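The Great Bag Reckoning
4/7/18

I have spent the evening emptying bags into other bags. My sister Nuala says this is a hobby. I say it's an emergency, as we leave for Grikumholm in two days and I can't find the travel adaptor, which I bought last year specifically so that I would never again have to look for a travel adaptor.

The system, when I had one, was pouches. I read an article that said the secret of a calm suitcase was small bags inside the big bag, and I fell for it completely. Medicines in one, cables in another, foreign coins in a third. What the article left out was the bit where you own so many small bags that you need to go through every single one to find a plaster. I have now done this, on the bedroom floor, with a cup of tea going cold on the windowsill and Radio 4 muttering about cricket.

Findings so far: a hotel sewing kit, a different hotel sewing kit, a key that fits nothing in this house, a boarding pass from the Tetberg trip, and 66p in coppers. Also a sachet of something that has lost its label. I sniffed it and am none the wiser. It may be shampoo or it may be soup.

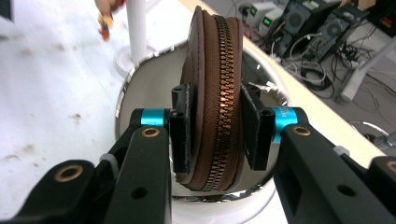 My rule for keeping a pouch is that I must be able to open it half asleep in a strange bathroom. Drawstrings are out, because I pull the wrong end. Poppers are out as well, as they go off like gunshots at six in the morning and Róisín, with whom I'm sharing a room, has views on that. Zips stay, but only proper ones. I want big metal teeth with a bit of bronze to them, like the ones on the brown case, and a row of stitching round the rim that looks as if somebody meant it. The thin nylon sort always eats its own lining by the second holiday. I've lost two good washbags that way and I'm still cross about the blue one.

The brown one has been promoted to glasses and pens, then. It was going to be cables, but it's long and rounded and cables come out of a long thing in one tangled lump, like spaghetti out of a drainpipe. Glasses and pens will behave themselves. I have written this down on the packing list so that I don't unpack it tomorrow and start again, as happened before Tetberg.

Kathleen Duggan from the choir packs for a fortnight in four carrier bags and has never, to my knowledge, lost an adaptor. I asked her how she finds anything. She said she looks in the bag.

I'm choosing to ignore that.

Still to do: decant the sun cream, decide about the second cardigan (yes), ring Mairéad about the cat, and find out whether the Delley bus takes cards or whether I should hang on to the 66p. If anybody has borrowed an adaptor from me, a white one with a slightly bent pin, I would like it back by tomorrow night. I won't ask any questions.

Right. There's one more rucksack under the bed and I'm going in.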